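Home | News | Features | Interviews | Events | Contact

Print this article | E-mail this article

"Write it down before you plug it in"

Sawsan Hattar had her sleeves rolled up and a marker behind her ear when I got to Taltanine on a Sunday morning, which she says is the only time the place is quiet enough to talk. I'd asked her for an hour on house rules for robot arms. I got closer to three (plus lunch!), and I came home with a notebook full of arrows.

Hattar writes the working rules for arms that handle everyday stuff near people: cups, lids, boxes, the odd potted plant. Her current set runs to 9 pages. The first one she ever wrote, back at Bamurmont, ran to 88, and she still winces at it.

"I was so proud of that binder," she told me. "I'd covered everything. Then I watched a new operator start her shift and she never opened it. Of course she didn't. Would you?"

So what made the cut? The stop button, for a start. In her rules the person running the arm has to press it at the beginning of every shift, with the arm moving slowly, and sign for it. I said that sounded a bit like testing a smoke alarm, and she liked that. "Except people do this one, because I'm standing there."

Then there's grip force, and here she got really wound up – in a good way. Her rule is that nobody raises the force setting to fix a slip until they've looked at the fingers and where they meet the object.
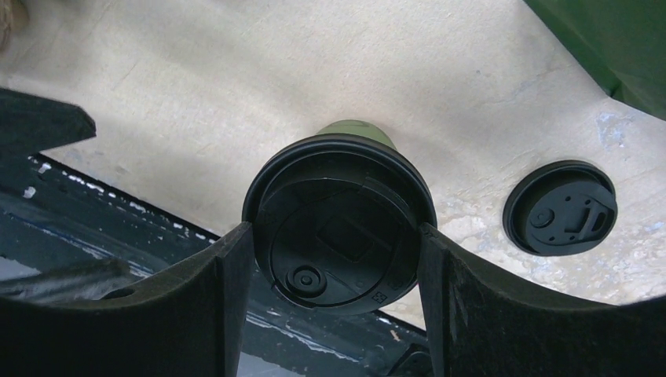
"Squeezing harder is the lazy fix," she said. "With a cup you're usually pinching something that gives a little. You crank it up, the thing bends, and now you've got coffee on a motor. Go look at the contact first. Are both fingers touching at the same height? Is there grease on a pad? Write down what you saw, then change one setting."

One setting at a time is a rule of its own, by the way. She once spent 2 days at Bamurmont undoing an afternoon in which three well-meaning people had each changed something and none of them had written it down. I laughed. She didn't, much.

I wanted to know how she feels about messy workspaces, as I'd half expected a lecture on spotless benches. She's surprisingly relaxed. Old paint and scratches don't bother her at all. What she cares about is whether the arm can reach something it shouldn't, and whether a person can reach in without anyone at the controls noticing. "Clutter is fine if you planned for clutter," she said. "Put it in the risk assessment. Say which things can be knocked over and which can't. Liquids get their own line, always."

And full cups? Empty ones until a task has been signed off, then water, cold. Hot drinks need a second person present. She has had some arguments over that last one, mostly with people in a hurry.

We got onto published standards over the sandwiches. She reads them closely and thinks everyone in charge of an arm should too, but she doesn't paste them into her own pages. "A standard tells you what you have to take care of. Your page has to tell Tuesday's operator where to put her hands." Every rule gets reread after 6 months, and any rule that can't be explained by the people following it gets rewritten or dropped. The last round lost her a whole paragraph on cable ties, and she seemed pretty cheerful about it.

Before I left I asked what she'd say to a small shop getting its first arm. She thought for a while and picked at her bread.

"Decide who's allowed to say stop," she said. "And make it everybody."

She's working on the cleaning section next, and has promised to send me the draft.

Related items
Fujimoto workshop notes: labeling your controls
Who signs the log? Readers write in
A morning at Zuswood
February events roundup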